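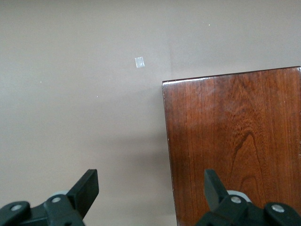 Section 9. One-Sided Contact and Lost Targets

This section covers the two faults you are most likely to meet while working close to furniture, boxes and shelving with the Drumlow two-finger gripper on a Coton arm. Both are easy to clear, and once you've done it a couple of times you'll get a real feel for how the gripper thinks about contact!

Fault 352 (one-sided contact) stops the arm when one finger meets resistance well before the other. The fingers hold their position and the status light on the Lauritsen controller turns amber.

Fault 737 (target lost) stops the arm when the wrist camera can no longer match what it sees to the object you asked for. The fingers stay as they were, open or closed.

CAUTION: An amber light does not mean the arm is safe to touch. The joints are still powered and the fingers may still be under load. Press the stop button before you put a hand anywhere near the gripper.

Before you start

Have the teach pendant in your hand and the speed set to Low. Keep people out of the marked area. If the arm is touching a wall or a cabinet, check the force readout on the pendant first. A reading in red means you should skip to "Arm pressed against a fixed surface" below.

Clearing Fault 352

1. Press the stop button.
2. Look at the gap on each side of the object. You want to know which finger is closer.
3. Release the stop button and choose Recover, then Hold Position.
4. Open the fingers fully. Don't use Auto Open for this — it moves both fingers at full speed and can tip a light object over.
5. Jog the wrist toward the finger that is closer, in the smallest step the pendant allows, until the gaps match by eye.
6. Close at Low speed and watch both fingers arrive together.
7. If the fault comes back, open the fingers, raise the arm and run Center Fingers from the Service menu.

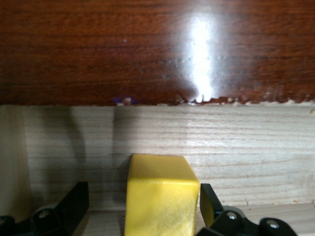

Delali Opoku

With an upright block like the yellow one, the difference is lovely and clear: there's hardly any room at the right finger and plenty more at the left. Closing from a position like that asks the right finger to do all the pushing. Step 5 is what fixes it, and in this case you would jog to the right.

NOTE: The left and right labels on the pendant follow the wrist camera view. If you are standing facing the arm they will seem swapped. Go by the camera view every time.

Clearing Fault 737

Varnished wood is wonderful to look at and hard on a vision system. A streak of glare on a dark, glossy panel can be brighter than the object in front of it, and the Clorton vision module may lock onto the streak. Strong grain patterns can do the same.

1. Press the stop button, then open the live view on the pendant.
2. Find the target outline. If it is sitting on a reflection, you have your cause.
3. Move or dim the lamp. A small change of angle is often plenty.
4. Release the stop button and back the arm away some 200 millimeters along its approach path.
5. Choose Find Target and wait for the outline to settle on the object.
6. Approach again at Low speed.

CAUTION: Do not turn off Glare Check to get past this fault. With it off, the arm will accept a reflection as a target and drive toward the panel behind it.

Arm pressed against a fixed surface

1. Press the stop button and leave it pressed.
2. Clear everyone from the marked area.
3. Choose Brake Release, one joint at a time, starting with the wrist. Have a second person support the arm — it will sag as each brake lets go.
4. Guide the gripper straight back from the surface.
5. Check both fingertips for bending and every finger screw for looseness before restoring power.

Write the fault code, the object and the lighting in the service log, even when the recovery went smoothly. If either fault shows up again after Center Fingers, take the gripper out of use and go on to Section 10, Finger Calibration.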